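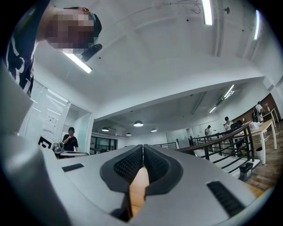 Wood Floors and Wood Tops: Cleaning, Scratches, Dents and Finish Repair

Applies to indoor floors, desks, benches and tables with a clear finish. Painted wood and outdoor decking are handled differently and are covered on their own pages.

Identify the finish first

Most failed repairs come from putting the wrong product on the wrong finish. Test in a spot that does not show, such as the inside of a closet or the underside of a top.

Water drop test. Place one drop of water on the surface and leave it for 5 minutes. If it stays beaded, the finish is a film (polyurethane, varnish, lacquer or shellac). If the wood under the drop darkens, the surface is oiled, waxed or worn through.

Alcohol test. Touch the film with a cotton swab dampened with denatured alcohol. Shellac softens and turns sticky within a minute. Lacquer may soften slightly. Cured polyurethane does not react. Keep the window open and the pilot lights off.

Wax test. Rub a hidden spot with a white cloth and a little mineral spirits. A yellow or light brown smear on the cloth is old wax. Wax has to come off before any new film finish goes on.

Write the result on a piece of masking tape and stick it under the top or inside the closet door. It saves doing the tests again.

Routine cleaning

Vacuum with the brush roll off, or use a dust mop. Grit does more damage than shoes do. Work along the boards.

For film finishes, use a flat microfiber pad dampened with plain water or a pH-neutral cleaner. The pad should leave a trace that dries in less than a minute. If water stands in the seams, the pad is too wet.

For oiled surfaces, use a soap made for oiled wood and mix it as the label says. Dish soap strips the oil.

Do not use a steam mop, ammonia, or straight vinegar on any of these. Vinegar is still recommended in a lot of older pages, including one of ours that has been taken down. It dulls polyurethane over time.

Furniture polish with silicone should be kept off floors and off any top that may be refinished. Silicone causes small craters ("fish eyes") in new finish and is hard to remove completely.

Scuffs

Rubber and heel marks sit on top of the film. Rub with a dry microfiber cloth first. If the mark stays, use a clean tennis ball or a white eraser. If it still stays, use mineral spirits on a cloth, wipe dry, and let the spot air out. Melamine foam works but takes the shine off gloss and semi-gloss finishes.

Shallow scratches

Run a fingernail across the scratch. If the nail does not catch, the damage is in the finish only.

1. Clean the area and let it dry.

2. On satin polyurethane, rub lightly with a gray synthetic pad along the grain, going a short way past both ends of the scratch.

3. Wipe off the dust with a barely damp cloth.

4. Apply a thin coat of matching finish with a small artist's brush. Feather the edges with a dry brush.

5. Leave it overnight before putting weight on it.

If the nail catches, the scratch needs filler. Hard wax sticks are the most forgiving type. Pick two sticks, one slightly lighter and one slightly darker than the board, and blend them. A single color nearly always shows. Level with a plastic card, never a metal blade.
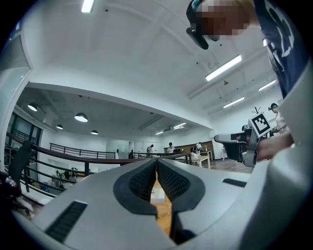

Dents

A dent is crushed fiber, and steam will often raise it if the fiber has not been cut. The method works on bare, oiled or waxed wood. Under a polyurethane film the moisture cannot get in, and the heat may turn the film white.

Lay a damp cotton cloth folded to 2 layers over the dent. Set an iron to medium, no steam, and touch the tip to the cloth for a few seconds at a time. Lift, check, wet the cloth again, repeat. Stop when the dent no longer rises between passes. Wait until the next day before sanding, as the fibers will stand up while damp and settle later.

Gouges with torn fiber will not come up. Fill them.

White rings and dark rings

White rings are moisture caught in the finish. Leave them alone for a day or two, as many fade. If not, warm the spot with a hair dryer on low, held well back, and move it constantly.

Dark rings are in the wood, usually iron and tannin. They need the finish removed and a treatment with oxalic acid. Wear gloves and eye protection, rinse well, and do not sand the area until it has been rinsed, as the dust is harmful.

Sanding a spot back to bare wood

Start at 100 grit for most repairs. Go down to 60 only for cupped boards or thick old varnish, and then do not skip grits on the way back up. Marks from coarse paper stay hidden until the first coat of finish goes on. A pencil scribble across the area shows what has been sanded and what has not.

Oily rags

Rags with linseed or other drying oils can catch fire with no spark. Spread them flat outdoors, one layer thick, until stiff, or put them in a metal can filled with water and closed with a lid. Do not ball them up in the trash.

Reader notes

Torunn Nygård writes that felt chair pads pick up grit and should be changed every October, before the heating season. Agreed. Check the old ones by running a thumb over them.

Embla Løken asks about squeaks in dry months. Work powdered graphite or talc into the seam and walk on it. If the squeak comes back, the board has to be screwed from below.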